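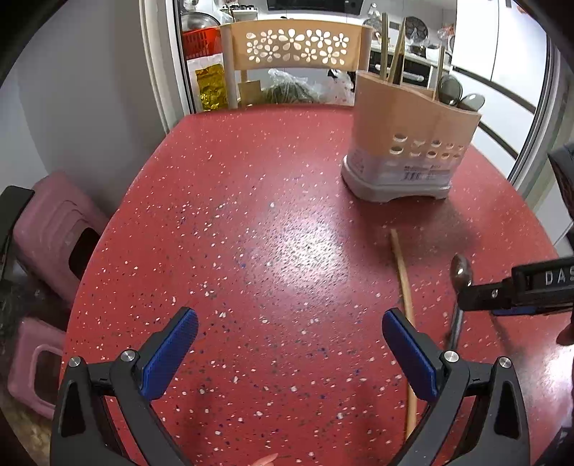
## The red table

The round table is the one we use for everything in the back kitchen. The top is red with small white, pink and dark blue flecks, and it is glossy enough to throw the light back at you. The beige utensil holder with the drainage holes lives on it, with wooden chopsticks and metal spoons standing inside. The spoons have oval bowls. One chopstick is lying on the table.

## About this page

Solveig Granström asked for a page on the kitchen before the shelves are moved in April, so this is a short one, put up on 11th January. There is one photo so far. The notes under it cover the things people have written to ask about, in no special order.

## Notes on the table

The table came from Hustero, a secondhand furniture shop, and cost 300 kroner with delivery. Trygve Hovland carried it up the stairs with me. It replaced a square one that was too big to walk past when the oven was open.

The top wipes clean with a damp cloth. Dish soap leaves a film that shows up under the ceiling light, so go over it a second time with plain water. Flour is hard to see on the flecks. Run your hand over the top after baking.

## Notes on the utensil holder

The base is pale grey and has a printed sticker on it. I have left the sticker on. Wash the holder by itself once a week and turn it upside down on a towel to dry.

Chopsticks go in with the thin ends up. Spoons go in with the bowls up. Knives do not go in it at all. They are in the drawer under the window, in the Tirby tray.

We bought 18 pairs of chopsticks at the start and have lost a good many of them. If you find a single one at home, please bring it back.

## Notes on the stool and the shelf

The peach-colored plastic stool behind the table has a backrest with flower shapes cut out of it. Joar Magnusson found a second one like it in green, but it wobbles, and it is kept in the hall.

Green vegetables in a clear plastic bag are at the back too, with a shiny gold foil package on a shelf to the left of them. The red plastic basket is on the same side, and a metal pot lid is above it. Lids will get their own rack when the shelves move. The rack is a Stikedis, 772 millimeters wide, and it fits the wall with a little room to spare.

## Still to be added

- The drawer under the window, with the Tirby tray
- The green stool
- The new rack, once Valter Amundsen has put it up
- The pantry, after it has been sorted

Send corrections to Solveig.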